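Laundry automation at Namdale

Laundry automation at Namdale is the use of robot arms for part of the washing work in the laundry rooms of Namdale, a residential care home with 90 beds. The work was done fully by hand until the home took the Tarnus system into service. The system handles baskets and loads front-loading machines of household size. Sorting, stain treatment, ironing and folding remain with the staff.

Background

Before the change, each laundry attendant moved up to 300 garments in a shift. According to Lama Smadi, who was head of the laundry in those years, the washing itself was not the heavy part of the job. The heavy part was bending to the basket and to the door of the machine, many times in one hour. Sick leave for back and shoulder pain was the main argument when the home asked for money for the system.

Operation

The arms take clothes from a plastic basket one piece at a time. Dark fabrics are the most difficult, as the folds are hard to tell apart and two pieces are easily taken for one. Cords and drawstrings need special care also – they can catch on the fingers or on the rim of the basket.
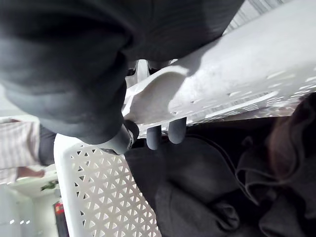
Gripper at the rim of a white laundry basket with dark fabric inside.

An attendant prepares every basket before it goes to the robot. Pockets are emptied, and delicate items are put aside for hand washing. The attendant also chooses the program and starts the machine, a rule that the staff asked for and the management accepted in November, one year after the start.

Effects on the staff

No position was removed, but the content of the work changed. Two attendants, Braulio Huerta and Noemí Carrillo, were trained for 20 hours to supervise the arms and to clear simple faults.

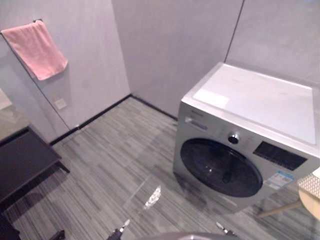
Their new duties include a daily check of the grippers and a short written log. Huerta has described the supervision as lighter for the body and more tiring for the attention. Carrillo has said that she misses the steady rhythm of the old work, though she would not go back to the lifting. Pay for both was raised by one grade after talks led by Bilal Qaisi, the staff representative.

Some criticism remains. The robot is slower than a practiced person, and on busy days the attendants load by hand next to it. Residents' families also asked who is responsible when a garment is damaged. The home answers for it in all cases.

Common questions
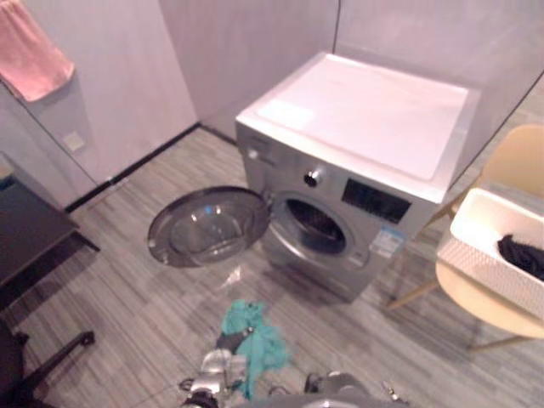
Does the attendant have to stay in the room while the robot is loading?
The attendant must stay close enough to reach the stop button, and may sort or fold during this time.

See also

Care work
Household robot
Occupational health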